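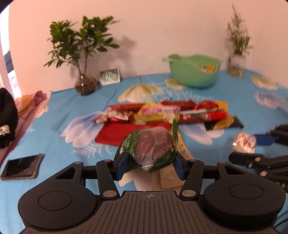

Sumbridge support wrote back that a quote for replacement finger pads can't be split across two budget years, and asked whether we wanted to cancel the first one or let it run out in July.

Print this ticket | E-mail this ticket
Search tickets Enter keyword Go

Subject: Planning spares for hand-held grippers, snack sorting work
Opened: February 12, 2022
Status: Waiting on customer

We have 10 hand-held grippers on order through Clilliline and need to settle the spares before the order is locked. The first quote listed 50 finger pads and no linkages. The second listed linkages but dropped the pads. Neither total matches what we were told by phone.

The work is tabletop pick and place with small packaged food. Netted packages in clear plastic are on the list, along with wrapped snacks in a pile. Both hands are used, one gripper each, so every station takes two units and one spare body has to cover more than one station.

Update 1
Asked for one quote with pads and linkages as separate lines. Also asked if the blue pads are sold singly or only as left and right pairs. Our count assumes single pads. If they come in pairs we have ordered twice what we need.

Update 2
Support confirmed pairs. Cut the line to half. The money saved goes to linkages, which have the longer lead time — 5 weeks at the moment.

Update 3
Khoury sent a lower price on pads. They fit the older body only, so we passed. Lula has no stock and gave no date.

Update 4
Cancelled the first quote. The new one is in, with pads and linkages both listed, but shipping shows up on 2 lines. Sent it back for correction.

Still open:
Corrected shipping charge
Whether the warranty starts at delivery or at first use
Written price hold through July

Please leave this ticket open. We will sign once the corrected quote arrives.

Print this ticket | E-mail this ticket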